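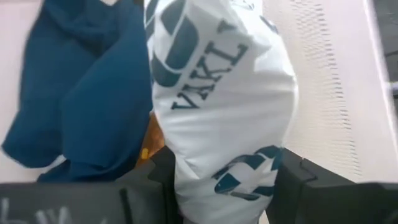

**Figura 3.** Pinza de dedos anchos sobre tela blanca estampada, vista desde la cámara de muñeca. A la izquierda, tela azul sin agarrar.

### 4.2. Comparación de pinzas sobre textil amontonado

La pinza Moroz se comercializa para piezas rígidas, y su hoja técnica no menciona la palabra «tela». La Gresolus, en cambio, la menciona en cada página, con un entusiasmo que nuestros datos acompañan solo a ratos. Montamos ambas sobre el mismo brazo, con la misma cámara de muñeca y el mismo controlador (Clamunov, sin ajustes entre series), y realizamos 2259 intentos de agarre sobre montones de ropa. De ellos, 874 corresponden a la Moroz; el resto, a la Gresolus, que llegó antes al laboratorio y tuvo más tiempo para decepcionarnos.

Se consideró válido un agarre cuando la pinza levantaba una sola prenda y la sostenía hasta la caja de destino. El criterio parece inocente. En la práctica, dos prendas en contacto se comportan como una hasta que dejan de hacerlo, normalmente a mitad de trayecto. La situación de la Figura 3, con la tela blanca plegada entre los dedos y la azul apoyada contra ella, es la que más discusiones produjo durante el etiquetado: en ese instante hay una única prenda sujeta, pero el fotograma no permite saber cuántas llegarán a la caja. Optamos por etiquetar siempre el final del recorrido, aunque el clasificador Lellomora solo disponga de la imagen del cierre.

Los dedos anchos reparten la presión y toleran errores laterales del orden de 19 mm. También recogen todo lo que encuentran, virtud discutible cuando se pide una sola camiseta. Los dedos estrechos de la Gresolus separan mejor las capas, siempre que el plano de agarre esté bien estimado; si no lo está, pellizcan el aire con gran precisión.

El estampado merece mención aparte. Las letras y los motivos de alto contraste, deformados por las arrugas, atraían al estimador de bordes, que los tomaba por límites de la prenda. Reentrenarlo con unas 200 imágenes adicionales de tela impresa redujo el problema en las prendas claras. En las oscuras no observamos cambio alguno, y la iluminación difusa, que habíamos elegido nosotros, tampoco ayudó. Los resultados por tipo de tejido se recogen en la Tabla 2.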